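Clothes hook by a tall double door: rail, valet rod or plain hooks?
Board: Storage and Closets > Hardware

plinthgap
Joined July, 166 posts

I'm refitting the closet wall in a rental in Collivdale and need an opinion on hanging hardware. Tall white double door, gray carpet on the floor in front of it, not much wall either side. I want somewhere to put tomorrow's clothes on a hanger without opening the closet. Current candidate is a round black base with a thin black rod. The hanger hook goes over the rod and the garment sits nearly flat to the surface. 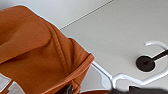 Probably a sweatshirt, on a white plastic hanger, black rod.

The rod is thin. My concern is leverage at the base when a wet coat goes on it. A sweatshirt is no test. Zudalo sells something similar with a wider flange, but it costs twice as much and the finish is gloss.

ohmslot
Leverage depends on how far out the hanger sits. Push the hook back toward the disc and you cut the moment a lot. Two screws into solid wood will hold any coat you own. Into hollow board, use toggles. Ignore the load figure on the packet, it assumes the load is at the base.

plinthgap
Understood on the moment. The wall is hollow board to the left and there is a stud to the right, but the right is where the door swings. Carpet pile also matters here: the doors in the Prirkesbridge unit dragged until I had 2 mm taken off the bottom.
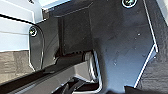

kettlebracket: I would skip the rod entirely and use a plain double hook. Plastic hangers slide on a round rod each time the door shuts. A hook with an upturned end keeps them put.

ohmslot
Disagree. A double hook puts the hanger at an angle and the shoulder of the garment creases against the wall. A rod with a raised tip solves the sliding.

kettlebracket
For a sweatshirt the crease is irrelevant. Half of them get folded over the hanger anyway.

plinthgap
The doors are plain white panels that meet at a center seam. The part I'm undecided about is the latch. A magnetic catch would let me take the hardware off the face completely.
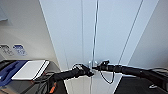

Thread length so far: 369 words, 2 min read

ohmslot
Keep something to grip on the face. With a magnetic catch and no pull you end up opening the door by its edge, and white paint shows it within a month. Fit the rod first, hang your heaviest coat on the hanger, then swing both leaves fully open and measure the gap.

tallowpin
Giáp makes a fold-down version, 166 mm out when open. Rod drops flat when not in use. The pivot loosens over time and needs a hex key. I have had two and still prefer them next to a door.

kettlebracket
A pivot is one more thing to come loose. Fixed hook.

plinthgap
I'll go with a fixed rod, stud side, mounted above the swing of a coat sleeve. Height is the remaining question. Long coats need to clear the carpet with enough room to vacuum underneath.
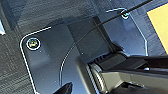 I had been planning on eye level, but the longest coat would then brush the pile. Moving the base up a hand's width clears it and the hook is still reachable. Will drill a pilot hole this evening and post the screw size.

ohmslot
Check the stud with a fine nail before you commit to the pilot.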